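Guía de montaje y uso de la mesa auxiliar redonda Clurnis

Sección 4. Colocación, uso diario y limpieza

Lea esta sección cuando haya terminado el montaje de la base (sección 3). Si el tablero todavía se mueve al empujarlo con la mano, vuelva al paso de apriete antes de continuar.

4.1 Elegir el sitio

1. Coloque la mesa sobre un suelo duro y liso. Sobre moqueta de pelo largo la base se hunde de forma desigual y el tablero queda inclinado.

2. Deje un mínimo de 38 cm entre el borde del tablero y el asiento más cercano. Con sillas de patas abiertas conviene dejar algo más.

3. Separe la mesa de radiadores y estufas al menos 100 cm.

4. Compruebe el nivel con un vaso de agua o con un nivel pequeño. Gire los tacos regulables de la base hasta corregir la diferencia.

Nota: los tacos giran a mano. No use alicates, que marcan el acabado.

4.2 Repartir los asientos

La mesa está pensada para una o dos personas sentadas y para servir a un grupo pequeño que se sienta alrededor. No es una mesa de comedor.

1. Ponga primero las sillas fijas, en ángulo hacia la mesa.

2. Deje libre un lado completo. Es el lado desde el que se sirve y se recoge.

3. Si va a usar sillas con ruedas, sitúelas más lejos. Un golpe lateral de una silla de oficina basta para volcar una jarra llena.

4. No apoye los pies en la base.

Precaución: no se siente ni se suba al tablero. No arrastre la mesa con objetos encima.

4.3 Servir bebidas

El tablero admite jarras, tazas y platos pequeños. La carga máxima es de 17 kg repartidos, contando la bandeja si la hay.

1. Pase un paño seco por el tablero.

2. Coloque la jarra en el centro, sobre el eje de la base. Las tazas van después, alrededor de la jarra y separadas del borde.

3. Si la jarra contiene leche caliente, café o agua hirviendo, ponga debajo un salvamanteles. Sirve cualquiera de corcho o fieltro; el Plarkell de 800 g que se vende como accesorio es de piedra y lleva la base forrada.

4. Para retirar la jarra, sujétela con firmeza y levántela en vertical. No la deslice sobre el tablero, sobre todo si es metálica.

5. Recoja la jarra en primer lugar y las tazas después.

Nota: las jarras pequeñas de acero inoxidable se calientan por fuera casi tanto como el líquido que contienen. Tómelas por el asa o con un paño doblado.

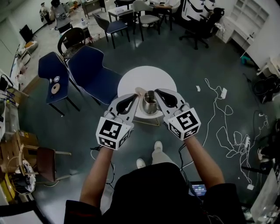

6. Seque los cercos de agua o de leche cuanto antes. En un tablero blanco, el café deja un círculo amarillento si se queda toda la noche.

Precaución: no deje recipientes calientes al alcance de niños pequeños. La mesa es baja y el centro del tablero se alcanza con facilidad.

4.4 Limpieza

1. Limpie el tablero con un paño húmedo y unas gotas de jabón neutro. Aclare con otro paño y seque.

2. Limpie la base dorada solo con un paño seco y suave. Los limpiametales eliminan el color.

3. Para manchas de café antiguas, deje actuar la crema Butt durante cinco minutos y retírela con agua tibia. Pruebe antes en la cara inferior del tablero.

4. No use estropajos, lejía ni alcohol.

4.5 Revisión

Repase los tornillos de la base un mes después del montaje y luego dos veces al año. Si la mesa cojea después de apretarlos, revise los tacos antes de pedir recambios. Los tacos, la llave y los tornillos se piden a Fletcombe indicando el código impreso en la etiqueta que hay debajo del tablero.

Revisión del texto: 3 de septiembre de 2021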